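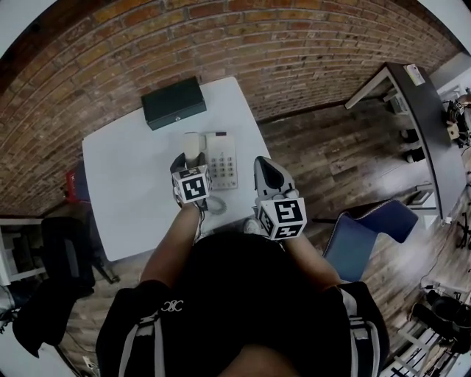
How often does a desk phone need cleaning? Once a week if more than one person uses it, and once a month if it's only you.

I say that as someone who doesn't believe most of what gets written about desk cleaning. The advice usually comes from people selling wipes. A phone handset gets held against a face, so it earns its weekly going-over. The rest of the desk mostly needs a damp cloth and fewer things sitting on it.

What follows is for a small work table with a phone and a cash box on it, which covers a surprising number of back rooms, club offices and spare bedrooms.

The phone

Unplug it from the wall first. Wring the cloth out until it won't drip, add a tiny bit of dish soap, and do the handset, then the cradle, then the body. Never spray anything at the keypad. Liquid runs down between the buttons and you'll be pressing 7 twice for the rest of the phone's life.

For the grime around the buttons, use a cotton bud barely damp with rubbing alcohol. I tried the cleaning putty everyone raves about. It picked up some crumbs, left a bit of itself under the star key and cost more than the cotton buds by a long way.

White plastic goes yellow. There are recipes online involving peroxide cream, cling wrap and a sunny windowsill, and they do lighten the colour, but my own test piece (a handset from a dead phone, done in February) came out streaky. Leave it yellow or buy another one.

The coiled cord

Coiled cords get filthy and nobody's cloth fits between the loops. Unclip both ends, drop the middle of the cord in a bowl of warm soapy water and keep the plugs well out of it. Leave it 15 minutes, swish, rinse, hang it over a towel rail. Give it overnight to dry before you clip it back on.

If it's twisted, unclip the handset end, hold the cord up and let it spin itself out. The little swivel gadgets sold for this work fine for a while. Mine was a Trirel and it crackled by spring, so I went back to letting the cord spin.

A cord that has lost its curl can supposedly be fixed by winding it on a pencil and heating it with a hair dryer. I've had one go well and one go limp again inside 2 weeks. A replacement cord is cheap.

The cash box

Metal boxes scratch tables. Stick felt pads underneath, and cut them from a sheet, as the pre-cut dots slide off once the glue warms up.

Don't oil the lock. Oil collects dust and the key gets gritty. A puff of graphite powder does the job, and then run the key in and out a few times and wipe it on something you don't care about. Dekbridge sells a "lock care kit" with graphite, a brush and a cloth in a tin. You're paying for the tin.

And a cash box is a box. It keeps coins together and stops people helping themselves without thinking about it. It won't stop anyone who can carry it, so don't keep more in it than you'd be willing to lose — mine holds $60 in change and that's it. Keep the key somewhere other than the pen cup.

The table

Pale tabletops show everything. Melamine cream sponges will take off pen and scuffs, but they're a fine abrasive, whatever the packet suggests, and they'll dull a glossy finish if you lean on them. Try baking soda paste first. Brandance spray left a film on mine that took up to 14 wipes to shift.

If the table is against brick, pull it out when you clean. Bare brick sheds grit, the grit lands along the back edge, and then you drag it across the surface with your nice clean cloth. Brush the wall down, vacuum the edge, wipe last. On a wood floor, lift the table instead of dragging it.

Dorota Jasińska wrote in to say she seals her brick with watered-down PVA. It may well cut the dust, but I wouldn't do it on an old wall that needs to breathe, and I wouldn't do it at all if you rent.

Last updated 2025-07-23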